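Letting the loft: Maja Kwiatkowski on lodgers in Humetley

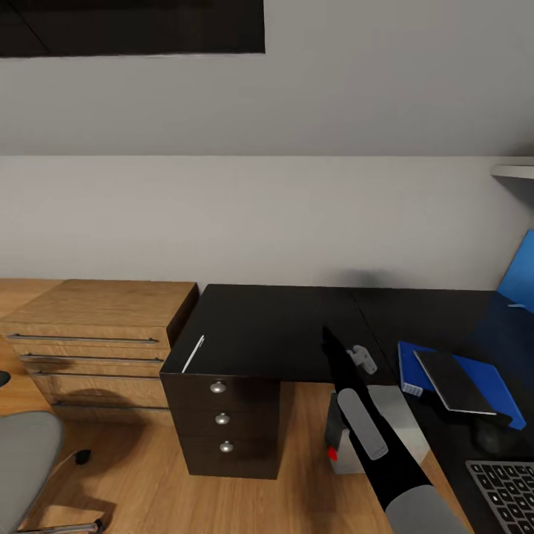
The Humetley Housing Office has registered 20 new lodgings this year, most of them in family homes. Maja Kwiatkowski, who leads the lodgings service, attributes the rise to simpler paperwork. "The old form ran to four sheets," she said. "It now runs to two." Householders are advised to agree notice periods in writing – a point she considers often neglected. "A month is usual, but it must be stated." Enquiries should be addressed to Barbara Wieczorek at the Surness desk.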